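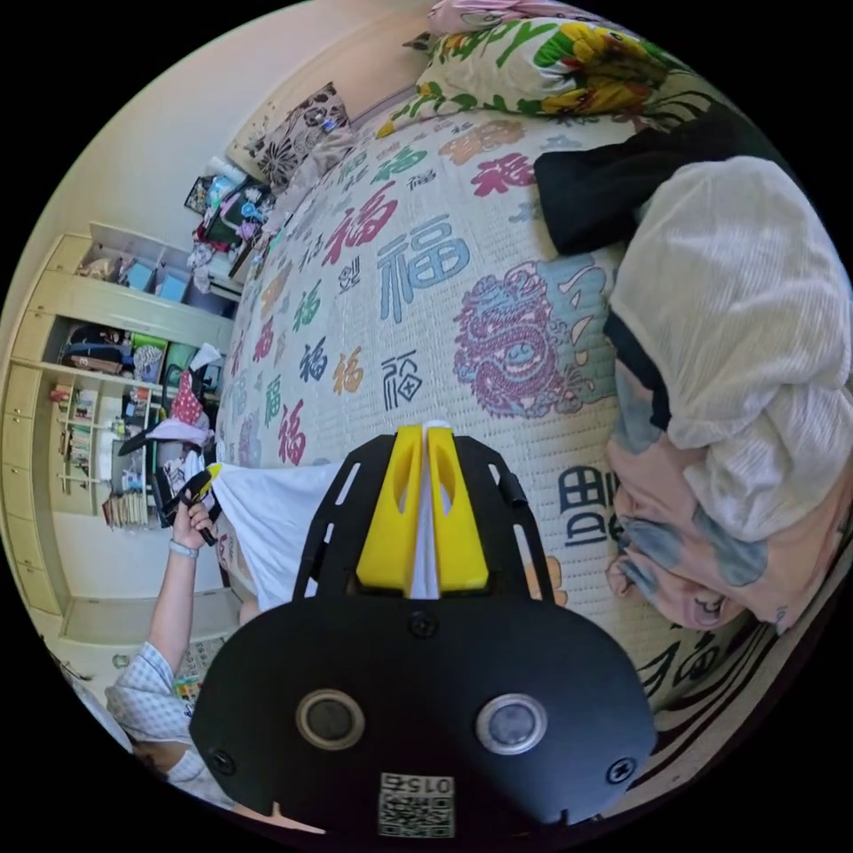 Vira Demchenko
Going by what my sister told me, the open day at Dodamico is mostly handheld grippers and cloth, so my question is whether it's worth the drive for someone who wants to see robots. She came back talking about towels. I have 2 kids with me and it's 70 miles each way. Can visitors try the grippers, or do you just watch?

Kane Ngata
I went in January. You can try them. You squeeze and the two fingers close, and a person with a second gripper takes the other end of the cloth. Folding is harder than it looks. My kids lasted longer at it than I did.

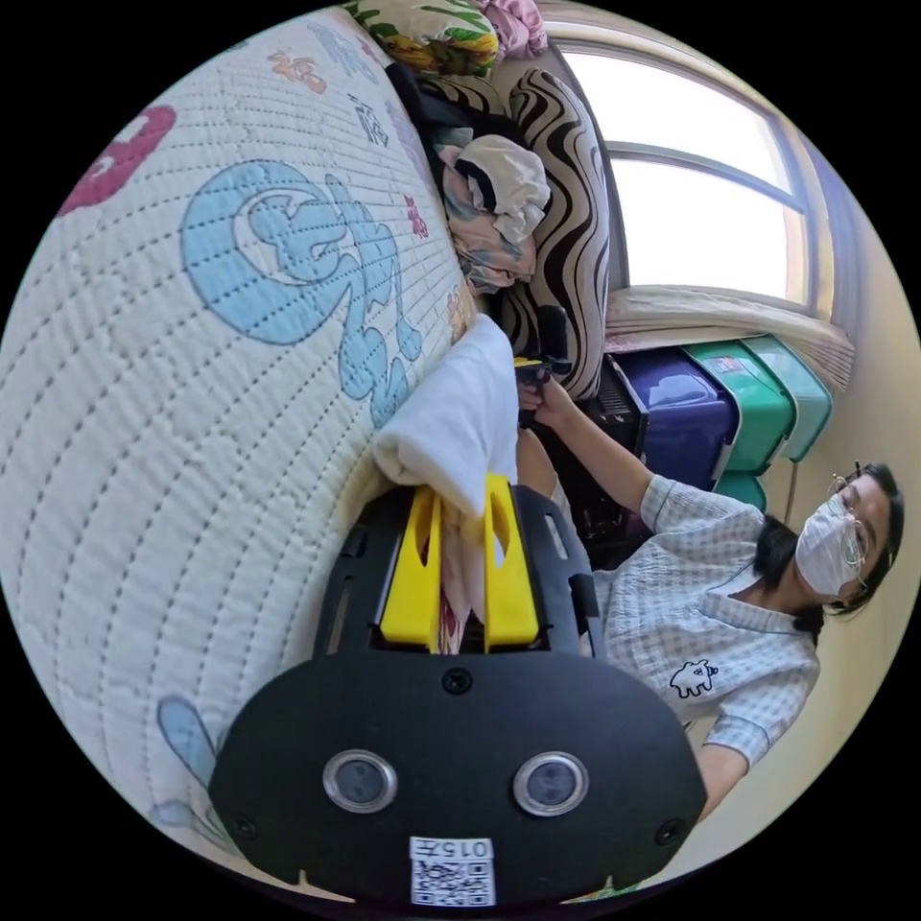 The talk afterward is about how the recordings are used to teach a robot arm the same job. It ran long and the chairs were hard. There is an arm in the back hall, but it was only switched on twice while I was there. Ask at the desk for the times when you get in. Parking is on the Uvholm side and the lot fills up early.

Bohdana Zakharchenko
Not sure about this year, but we paid nothing. No food there, bring your own. I think you have to sign up online for the kids, might be wrong.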